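Tridthorpe delays vote on second robot arm for toy returns center

By Araceli Sotomayor
June 7, 2026

TRIDTHORPE — A plan to buy a second robot arm for the toy returns center on the old rail yard has been put off until the fall, after members of the town's reuse board said they had not been shown enough to justify the money.

The center takes in used toys from schools, libraries and households, checks them, and sends them back out to child care programs. It has leased one arm from the equipment firm Clillier since March. Center manager Iker Paredes wants to buy that arm outright, add a second, and put both under a service contract. The written request before the board ran to six pages. The page on expected savings was half blank.

"I read it twice looking for the number," said board member Yareli Cortés. "There is a paragraph that says savings will come with scale. Whose scale? We are a town toy shed with a loading dock."

The center processed 344 bins in its last reporting period. Paredes told the board that the arm handled part of that load but could not say how large a part, as the log kept by staff does not separate bins sorted by hand from those sorted by machine. He said a new log sheet has been in use for two weeks.

Clillier's sales material, handed out at the meeting, claims the arm can move up to 800 items in a shift. Lucía Cantero, who runs the sorting floor, told the board she has never seen it come near that. She said the figure may be fair for boxes of one size on a belt, and that her floor does not get boxes of one size on a belt.

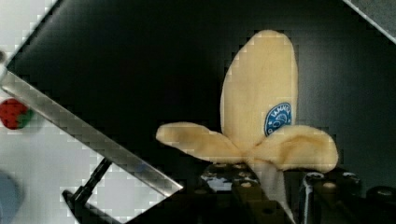 Soft toys are the main reason the center gave for wanting a machine in the first place, and they are also where the case looks thinnest. They make up most of what comes through the door, they are light, and staff complain of sore wrists after long stretches of picking them out of bins. But soft toys bend, and a gripper has to close on something. The plush banana is a good test of the problem, with its two floppy peel flaps hanging out to the sides and only a narrow stem underneath for the metal to hold. A person would grab it anywhere. Programming the arm to go for the stem is staff time, and staff time does not appear anywhere in the request.

Cantero asked for that cost to be added. She estimates that someone on her team spends eight hours a week setting up picks, clearing stops and moving toys back to where the arm can reach them. Under the current budget those hours are charged to general sorting, so the arm looks cheaper than it is.

Paredes did not dispute the estimate. He said the time would fall as the staff got used to the equipment, and that a second arm would share the same setup work as the first. Asked by Cortés whether Clillier had put that in writing, he said it had not.

The service contract drew the most questions. It covers parts and one visit per quarter but leaves out the fingers of the gripper, which Clillier classes as wear items. Nor does it cover software updates after the first year. Board chair Cayetano Sepúlveda noted that the town had been through this before with the glass crusher, which sat unused for most of its second year while the supplier and the public works office argued over who owed whom a bearing.

"I am not against the thing," Sepúlveda said. "I would like to know what it costs to own in year three, when the salesman has moved on to another town."

A competing quote from Arnardóttir, which sells a smaller machine, was not in the packet. Paredes said he had asked for one and received it too late to include. Two members asked why the request had gone forward without it, and the matter was left there.

The neighboring town of Sornano leased a similar arm for its own returns program and gave it up when the lease ended. Cortés said she had called the office there and was told that the machine worked well enough but that there was never enough of the same kind of toy in a row to keep it busy. Paredes said Sornano had used an older model and had put it in a room too small for it.

Supporters of the purchase also spoke. A staff member from the sorting floor told the board that the arm had taken over some of the dullest work on her shift and that she would be sorry to see it go. She said the hardest job to fill at the center is the evening shift, and that an arm does not call in sick. Cantero agreed with the first point. On the second, she said that on two evenings in the past month the arm had stopped early and the bins were finished by hand.

The board voted to extend the existing lease through September and to take no action on the second arm. It asked Paredes to return with a full season of entries from the new log sheet, the quote from Arnardóttir, a line for staff setup hours, and the price of replacement gripper fingers.

It also asked that Clillier run a test at the center using unsorted bins picked by the floor staff, with the results counted by someone other than the company. A Clillier representative at the meeting said the firm would be open to discussing that and did not commit to a date.

Money for the lease extension will come from the center's repair fund. The request is due back before the board in October.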